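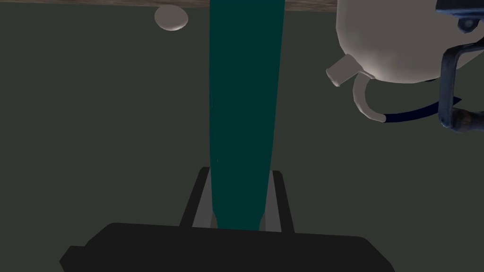 Filed under: Grants / Conflict Reporting / Progress Updates

Interim report to the Vemden Fund, February
Prepared by Evdokia Lambrakis, Skuston desk

You asked for a shorter report than the last one. I asked my colleagues for the same thing and got back 24 pages, so what follows is my own work and the faults in it are mine.

The grant pays for a database of abductions by armed groups along the Nkosi road, checked against family testimony and local court papers. We now hold 290 case files. Of these, 255 meet the two-source rule we agreed with you last year. The remaining files rest on a single witness or on a press statement from the district police, whose press statements have a way of announcing rescues before the hostages hear of them. Those files stay unpublished.

Interviews are going slowly. Families who have paid a ransom do not like to say so, paying being an offense and the next kidnapper possibly being a cousin of somebody at the market. We have stopped asking the amount on the first visit. This has cost us a column in the spreadsheet and gained us a good many second visits.

The propaganda monitoring is on schedule. Two researchers log the videos put out by the armed groups, and neither of them watches for more than an hour at a stretch. We record date, claimed place and named victims, and we don't republish footage or stills. A television station asked for our copies and was surprised to be refused. It then asked again, in a more official font.

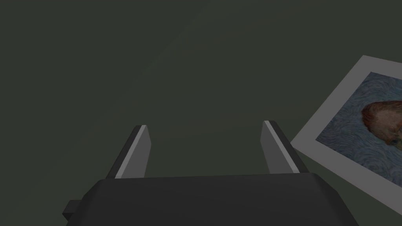

Vol. 3, No. 2

Money. We are under on travel and over on almost everything that was supposed to replace travel. The road was closed for much of the period, so interviews moved to the phone, and the phone company noticed. I would like to shift the unspent fuel line to airtime and transcription. The request form is attached, signed in both places, including the one that says "do not sign here."

Security. One of our stringers was held overnight at a checkpoint and released in the morning with his notebook but without his lunch. No source names were in the notebook. All field notes now go into Stonero the same day and the paper is burned, weather permitting.

Still open:
- The court registry has promised us the older charge sheets every Monday -- it has not said which Monday.
- The translation backlog is worse than I reported last time. I was being optimistic.
- Legal review of the public version has not started. Our lawyer wants the family consent forms redone in plainer language, and she is right.

I expect to send the public dataset for your comments before the next payment falls due. If the payment could come first, nobody here would object.

E.L.

Last updated: February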